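Sorting by Color: A Conversation on Baskets and Shared Storage

Staff Stories, Mundomura Community Resource Center

Vimala Shenoy has managed the supply rooms at the Mundomura Community Resource Center for six years. In that time the collection of small items lent to families, classes and craft groups has grown to 2,000 pieces, all of them stored in plastic baskets. She spoke with Chandrasekhar Palaniappan of the Center's publications office on an afternoon in July.

Ms. Shenoy began with the condition of the rooms when she arrived. "We had cardboard boxes, most of them without lids, and the labels had been written over several times," she said. "A person looking for yarn would open a box marked yarn and find paintbrushes." The first purchase she requested was a set of 40 open baskets. The order was filled by Kotian, a housewares supplier that continues to serve the Center.

The color system followed a year later. Red baskets hold craft materials, green baskets hold games and puzzles, and black baskets hold tools and spare parts. Ms. Shenoy considered written labels but found that returning borrowers seldom read them. "Color is understood from the doorway," she said. "A child of four can put a puzzle back in a green basket. Her grandfather can do the same without his glasses."

Asked why the Center chose baskets with openings in the sides, Ms. Shenoy cited air and visibility. Damp sponges and brushes are sometimes returned in haste, and solid bins held the moisture. The openings also allow staff to see whether a basket is in use before lifting it down. She acknowledged one drawback. Small beads and game pieces fall through, and the Center now keeps these in zippered pouches inside the baskets.

Black baskets have caused the most discussion. Mr. Palaniappan noted that several members had asked for a lighter color, and Ms. Shenoy agreed that the request was reasonable. "A dark screw at the bottom of a dark basket is difficult to find," she said. "We line those with a sheet of white paper. It is replaced when it becomes dirty." The Mosia branch, which adopted the same system last year, uses pale cloth for this purpose.

The baskets are emptied, washed and sorted twice a year. Staff set them out on a table before returning them to the shelves, and each is checked for cracks along the rim. At the most recent sorting 73 baskets were examined and 2 were withdrawn. Ms. Shenoy prefers that they be spread out during the check. "When they are nested, a split in the lower one goes unnoticed," she said.

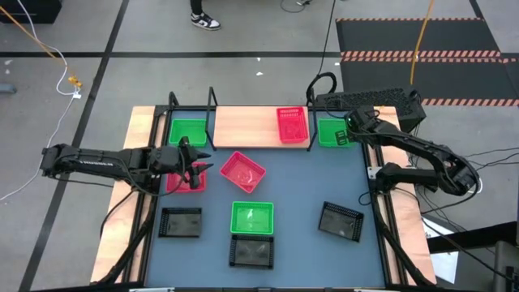 Red, green and black baskets on the table; next, a black one at close range, with red nearby.
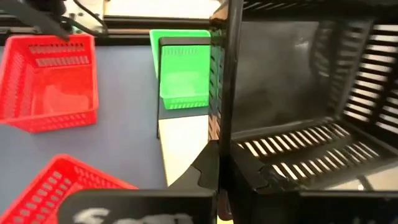
May a family borrow a whole basket for use at home?

Families may borrow one basket at a time for up to three weeks, with its contents, by signing the register at the front desk.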